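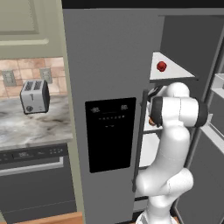
Fridge arm, Jestley House staff kitchen: safety checklist with comments
Completed by Comfort Bawa, kitchen supervisor. May check, before the breakfast shift.

The arm now does the fridge work that used to fall to whoever was on earlies: taking out the breakfast items, putting back what has not been used, and moving older food to the front. The kitchen assistants still plate, serve, wash up and decide what gets thrown away. Every new job is run in the simulated kitchen before it goes on our list, and the checks below follow the order of a simulated reach into the fridge. In the simulation the gripper goes into the shelf area ahead of the white wrist, and from the front the wrist hides part of it. The small red round item near the left corner of the top shelf is well above the gripper on that reach. Anyone watching for a bad grip needs to know that the wrist can block their view, and new starters should be shown it on the simulation before they stand next to the real thing.

Results are marked OK, Action or Not checked. Write a comment even where the result is OK if something has changed from last month.

SECTION 1: AREA ROUND THE ARM

Floor tape in place and readable
Result: Action
Comment: Worn through at the corner by the sink, where the trolleys turn. Replace before next check.

Fridge door opens fully with nothing behind it
Result: OK
Comment: The bin had been moved to the hinge side again. Moved back. The cleaners on evenings were not told about the door and I have now left them a note.

Worktop next to the fridge clear of loose items
Result: OK
Comment: Cloths and trays must not be left there when the arm is on. Small appliances stay pushed back to the wall with their leads behind them.

Floor dry
Result: OK

Staff can reach the sink and the back exit without crossing the tape
Result: OK
Comment: They can, but the route to the sink is longer than it was. Two of the assistants have said they walk more in a shift now. I have asked for the clean tray rack to be moved to our side.

SECTION 2: STOPPING THE ARM

Red stop button by the serving hatch works
Result: OK
Comment: Pressed during a slow move and again with the gripper holding an empty tub. The arm stopped both times and the tub stayed in the gripper.

Second stop button by the back exit works
Result: OK
Comment: Stiff. It works, but it takes a firm push. Reported to Gurnex.

Everyone on shift knows where both buttons are
Result: Action
Comment: Agency assistant did not know about the one by the back exit. Shown before starting. Agency staff must have the walk-round first, even if they have worked here before the arm was put in.

Arm does not restart by itself when the button is released
Result: OK
Comment: Needs the key and the green button, as it should. The key is kept on the shift lead's lanyard and should not be left in the panel.

SECTION 3: ARM AND GRIPPER

Outer covers clean, no cracks
Result: OK

No play at the joints
Result: OK
Comment: Checked with power off, by hand.

Gripper pads clean and fully seated
Result: Action
Comment: Left pad lifting at one edge. Food gets under it. Spare fitted, and we are now down to the last pair.

Wipe-down done at the end of the previous shift
Result: Not checked
Comment: The sheet had not been signed. The arm looked clean, but I can't mark it OK on looks. It was wiped down again before use.

Gripper lets go cleanly on the worktop
Result: OK
Comment: Fine with tubs and cartons. Soft fruit is still a hand job until Yao has finished with the settings.

SECTION 4: FRIDGE

Shelves seated level
Result: OK
Comment: If a shelf has been taken out for washing, press down at both sides after putting it back. One sat slightly high last month and the arm stopped with a fault as it went in.

Nothing sticking out past the front of a shelf
Result: Action
Comment: A long tray was put in lengthways overnight. The night staff stack by what fits, as they always have, and the arm needs things set back from the front. Talk to nights in person. A notice on the door has not done it.

Door bins loaded by hand only
Result: OK
Comment: The arm is not set up for the door bins. Milk for teas goes in the door so that people can get at it without asking for the arm to be stopped.

Door closed after each job
Result: OK
Comment: Stood and watched a full set of jobs. One was slow to close and the door alarm sounded, then cleared.

Display reads within limits before start
Result: OK
Comment: A person reads it and signs. The arm's own log does not count as a temperature record.

SECTION 5: PEOPLE AND SHIFTS

Trained person present whenever the arm is on
Result: OK
Comment: The early shift now has 3 trained. Lates has one, so if that person is off the arm stays off and the fridge is done by hand. This has to stay in the rota and must not be left to a phone call at the time.

Hand method still practised
Result: Action
Comment: Newest assistant has never done the morning pull by hand. Put in for one morning next month with the arm switched off. Allow 35 minutes.

Breaks taken
Result: OK
Comment: The time saved in the morning was meant to go on breaks and allergen labels. Labels are better. Breaks were being shortened for extra deliveries, so I have blocked the time on the sheet.

Concerns raised by staff since last check
Result: Action
Comment: Three points came up.
The arm is quiet, and people with their backs to it do not always know it has started. A start tone was promised at fitting and has not been switched on.
Less lifting out of the bottom of the fridge, which the staff with bad backs are glad of.
One assistant feels watched by the log, as it shows when the arm was waiting for a person. I have asked for the names to come off it. It was brought in for faults and should be used for faults.

ACTIONS

Tape by the sink: Comfort, this week
Start tone switched on: Gurnex, before the next check
Gripper pads, order from Gromitz: Comfort, done
Talk to night staff about trays: Comfort, at handover
Names off the waiting log: Yao, asked, no answer yet
Tray rack move: estates, request sent
Back exit stop button: Gurnex, with the next service visit

Arm passed for use with tubs and cartons. Soft fruit, glass and anything uncovered to be moved by hand.
Signed: Comfort Bawa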